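Westance to Open Dodbridge Automation Hall to Visitors in March

Simulated grocery handling and live picking cells on show; doors open at 9:30 a.m.

DODBRIDGE – Westance, a developer of picking software for grocery warehouses, will hold its spring open day at the Dodbridge automation hall in March. Visitors will be able to watch the company's grasp planning software at work in simulation and then see the same software run three picking cells on the hall floor. Admission is free. Registration is required for the guided sessions.

The open day is meant for warehouse operators, store chains, technical colleges and local residents. It is the first time the company has shown its simulation room to the public. Earlier visits were limited to customers and covered only the hall floor.

"People usually come to see the arms move," said Jarmo Toivonen, head of applications at Westance. "We wanted to start them one step earlier. Most of what our software learns about a can or a carton, it learns on a screen, and customers ask us about that part more than any other."

From the screen to the floor

The guided session begins in the simulation room on the second floor, where the company's Fadora software runs on four workstations. Fadora builds a virtual work surface, places grocery items on it and tries out grasps with a model of a two-finger gripper. Each attempt is logged with the position of the fingers, the position of the item and the outcome. Attempts that fail are kept and used for training along with the ones that succeed.

The item library used in the demonstration has 417 models of packaged groceries. Most are cans, cartons and pouches. Models are built to the outside dimensions of the package and carry the printed label, so that the camera view in the simulation is close to what a camera above a real bin would see. A standard run in the simulation room is 1000 grasp attempts. Visitors will see one run from start to finish and can ask the operator to stop it at any point and step through a single grasp.

Short cans are a large part of the program. A low, wide can gives the fingers only a narrow band of side wall to work with, and the lid is reflective, which can confuse a depth camera. Taller cans are easier to hold but tip more readily if a finger touches them off center. Both kinds will be included in the run shown to visitors.

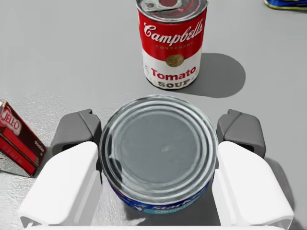

Simulated grasp of a StarKist can, with a Campbell's tomato soup can and a Jell-O box also on the tabletop.

After the simulation room, groups go down to the hall floor. Cell 1 picks cans from a shallow bin and sets them on a belt. Cell 2 handles small cartons and turns each one so the bar code faces the scanner. Cell 3 packs mixed orders into shipping totes. All three cells run Fadora with the settings used at customer sites, and each has a monitor that shows the planned grasp beside the live camera view.

Cells 1 and 3 will run all day apart from a midday break. Cell 2 will be stopped between sessions so that visitors can step inside the guarding with a guide and look at the finger pads, the camera mount and the vacuum lines. Sample pads in three hardnesses will be laid out on a bench next to the cell.

Results from the Saarela site

Westance will also present results from its installation at the Saarela distribution center, where the software has been in use since last fall. In the most recent acceptance test the Saarela cell handled 779 picks an hour on a mix of cans and cartons. The cell was brought into service in 26 working days, counted from delivery of the frame to handover.

Toivonen will give the presentation himself. It covers the layout of the cell, the changes made to the infeed during commissioning and the items that still have to be picked by hand. Those are mainly soft bags and multipacks in shrink wrap.

"Saarela is a good site to talk about because it did not go exactly to plan," Toivonen said. "The first infeed was too steep and the cans bunched up at the bottom. We changed the angle and added a stop. I would like visitors to hear about that, because they will probably run into the same thing."

Copies of the presentation will be available at the front desk after the talk. Operators who are considering a similar installation can book a 20-minute meeting with an applications engineer in the afternoon. Those who want a specific product assessed should bring two undamaged samples in retail packaging. Glass containers and chilled or frozen goods cannot be accepted on the day.

Program

9:30 a.m. Doors open, registration in the main lobby
10:00 a.m. Welcome and safety briefing
10:15 a.m. First guided session
11:30 a.m. Saarela presentation, conference room
12:15 p.m. Break, hall floor closed
1:00 p.m. Second guided session
2:15 p.m. Meetings with applications engineers; open viewing of Cells 1 and 3
3:00 p.m. Student session
4:30 p.m. Hall closes

The student session is open to high school and technical college groups. It includes a shortened tour and an exercise in which students choose finger positions for an item on screen and compare them with the grasp planned by the software. Teachers should register the group under one name and list any access needs.

Visitor information

Closed-toe shoes are required on the hall floor. Safety glasses are provided. Children under 12 may visit the simulation room and the viewing gallery but not the floor. The gallery and the simulation room can be reached by elevator, and the main lobby is step-free.

Parking is available in the north lot. Visitors arriving by truck or bus should use the delivery entrance and report to the gatehouse. Photography is allowed in the simulation room and from the gallery. On the hall floor, please ask a guide first, as one corner of the hall is being used for customer work and will be screened.

Registration for the guided sessions is through the events page on the Westance website. Places are assigned in the order requests are received, and confirmation is sent by email. Visitors who come only for the gallery and the open viewing do not need to register in advance but must sign in at the lobby.

Press

Reporters are welcome throughout the day. A press tour leaves the lobby at 9:40 a.m., before the first guided session, and Toivonen will be available for interviews after the Saarela presentation. Still images and screen recordings from the simulation can be requested from the press office. Television crews should give notice of any lighting they plan to bring, as it can affect the cameras on the cells.

About Westance

Westance develops grasp planning and picking software for grocery and household goods warehouses. Its main product, Fadora, is used with two-finger and vacuum grippers. The company carries out simulation, testing and customer training at its Dodbridge site.

Media contact: Westance press office, Dodbridge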